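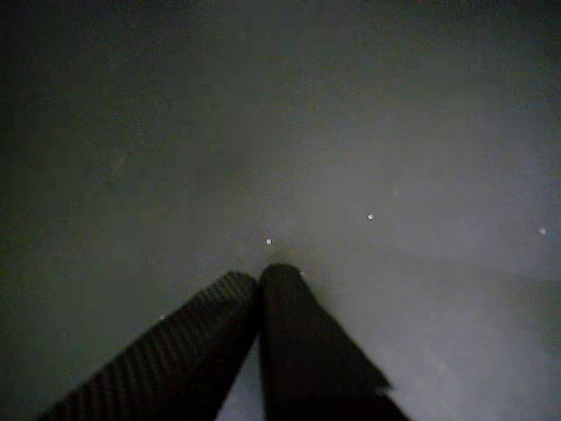 首页 | 新闻 | 项目 | 工坊日历 | 下载 | 联系我们

新闻稿

Redemus 桌面夹爪套件开放下载:在共享工坊里磨了一个冬天,图纸全放出来了

Sadport,2024年2月24日

大家好,我是 Redemus 这个小项目的发起人,也是今天这份新闻稿的撰稿人、校对和发稿人(我们没有公关部门,连打印机都是跟隔壁木工组合用的)。今天要宣布的事情很简单:我们的桌面机械臂夹爪套件,代号 Dijkstra,第一个正式版本从现在起免费开放下载。图纸、打印文件、控制板的固件、接线图,还有一份我写得啰里啰嗦的装配手册,全部都在,拿去用,拿去改,改坏了也欢迎写信来跟我讲!

先说说 Dijkstra 是什么。它是一个两指夹爪,装在小型桌面机械臂的末端,腕部再带一个朝下看的小摄像头。整套东西的目标用户就是在家里书房、车库,或者像我们这样在共享工坊里折腾的人。手边有一台普通的3D打印机,会用烙铁,周末能腾出点时间,就可以动手了。名字嘛,是因为我最早写路径规划那段代码的时候天天念叨最短路径,念着念着就叫顺口了,后来想换也换不掉。

事情是去年11月开始的。那时候我在 Sadport 共享工坊租了一张工作台,本来只想给自己的机械臂换个能夹住小螺丝的爪子。原来那个夹爪是我照着网上的思路随手画的,两根手指又厚又圆,夹个海绵方块没问题,一碰到垫圈就滑,夹三次掉两次,掉下去还要趴在地上找。我当时想,一个周末总能改好吧。结果您也看到了,现在都二月底了。

中间改了多少版呢?我翻了一下打印记录,手指这个零件前前后后打了96个。有的是尺寸不对,有的是强度不够,有的装上去挺漂亮,一通电就往一边歪。我把失败的都留着,装在一个鞋盒里,工坊开放日的时候有小朋友拿它们搭房子,搭得还挺高。

说几个我觉得值得写进新闻稿的改动吧(写多了怕编辑朋友们嫌烦,可是不写我又憋得慌)。

手指的表面。我试过贴橡胶片,试过涂硅胶,也试过直接在模型上做纹路。橡胶片刚贴上去效果很好,过几天边上就翘了;硅胶涂层要等它固化,每次换手指都得等一晚上,我这种急性子实在受不了。最后正式版给了两种手指文件,一种带沟槽,一种光面,两种可以混着装。夹布料、纸盒这类软一点的东西我喜欢用带沟槽的,夹塑料小件的时候光面反而更听话。您要是有自己的想法,参数都开放着,沟槽的间距和深度在文件开头改两个数字就行。

指尖的对齐。这个坑我踩得最深。两根手指合拢的时候,指尖差一点点,薄的东西就夹不起来。一开始我以为是打印误差,反复调打印机,调到工坊里其他人看见我就绕着走。后来才发现问题出在底座,两边连杆的孔位公差没有配好,受力以后一边先到一边后到。新版底座加了一个可以微调的偏心垫片,装好以后拿一张普通打印纸去试,纸能夹住、抽的时候有阻力,就算过关。手册第9页专门讲这个,请务必看一眼,看完再拧紧螺丝,顺序反了要拆半天(别问我怎么知道的)。

摄像头和灯光。腕部摄像头看着指尖干活特别有意思,可是光线真的能把人逼疯。工坊的窗户在一侧,下午太阳斜着进来,台面半边亮半边暗,我写的识别程序看到阴影就当成零件,兴冲冲地去夹,夹了一把空气,还挺得意地抬起来给我看。台面上落一点灰它也要去关心一下。我后来做了两件事:固件里加了一步开机时的背景采集,让程序先记住空台面长什么样;另外加了一个最小面积的门槛,太小的点一律不理。这两项默认都是打开的,您家里光线均匀的话可以关掉,启动会快一些。

控制部分。用的是 Usgate 控制板,这块板子是工坊里另一个小组做的,个头不大,接口够用,他们很爽快地答应把我们需要的那一版也一起公开。力度控制是靠读电机电流来估的,精度当然比不上专门的力传感器,但夹鸡蛋我试过,蛋没事。夹成熟的草莓不行,草莓有事。这一点我写进了已知问题里,下一版想办法。

测试我也认真做了。正式版定稿以后,我让机械臂在工作台上反复抓放小零件,一共跑了3229次,分了好些个晚上跑完。过程中换过一次电机,是齿轮磨了,换的时候顺便把电机座的螺丝改成从外面拧,以后大家更换不用把整只爪子拆散。完整的日志放在下载包里,里面连我半夜写的牢骚都没删,喜欢看数据的朋友可以慢慢翻。

还要讲一下装配难度,免得有人兴冲冲下载完再骂我。整套零件清单有102项,听着吓人,其中一大半是螺丝、螺母和垫圈。电线需要自己压端子,没压过的建议先拿废线练练手。打印件对材料没有特别要求,我自己手指用的是稍微有点韧性的材料,底座用硬的。第一次装的人,留出一个完整的周末吧,中间记得吃饭。如果只是想换手指,底座沿用旧的,一个下午足够了,但是旧底座没有偏心垫片,对齐要靠手感。

安全方面说两句正经的。夹爪力气不大,夹到手指会疼,但机械臂本身动起来是有惯性的。调试的时候请把急停按钮放在够得着的地方,家里有孩子和猫的请关门。我们在固件里默认限制了速度,您可以改,改之前请先想一想自己的鼻子离它有多远。

授权方式是这样:个人、学校、工坊随便用,改了以后请同样公开出来,注明来源就可以。想拿去做产品卖的,请先写邮件聊聊,我们不凶的。

接下来的打算呢,我想先歇两个礼拜,把工作台收拾干净(欠了很久了)。然后会做一个能快速更换手指的卡扣,现在换一次要拧四颗螺丝,拧多了手腕酸。再往后想试试三指的版本,草图已经画了,离能动还远得很,先不许诺时间。

对了,Sadport 共享工坊接下来会办几场装配晚会,大家带着自己打印好的零件过来一起装,工具现场都有,烙铁要排队。不会压端子的、对不齐指尖的、电机转反了的,统统欢迎,我会一直在。外地的朋友来不了的话,可以把卡住的地方拍清楚写信给我,把固件版本号也写上,我尽量回,就是回得慢,请多担待!

媒体朋友如果想来看看实物,或者想借一套回去自己试,也请提前来信约时间。工坊晚上比较热闹,白天安静些,适合录音。爪子可以现场演示抓放垫圈,也可以现场演示夹鸡蛋,鸡蛋请自带。

关于 Redemus

Redemus 是设在 Sadport 共享工坊的开放硬件项目,做一些家里和工坊里用得上的小型自动化工具。除 Dijkstra 夹爪外,还在维护一个自动浇花的小装置和一套给工坊门口用的零件分拣盒。项目没有外部投资,开销来自工坊会员的零件众筹和我自己的钱包。

媒体与合作联系:请通过 Redemus 网站的联系页面来信,标题注明“夹爪”,这样不会跟浇花的邮件混在一起。

分享 102 | 评论 9

近期文章
Usgate 控制板接线常见问题
浇花装置冬季停机怎么收纳
用偏心垫片校正连杆:一份补充说明
Sadport 共享工坊开放日回顾
零件分拣盒图纸更新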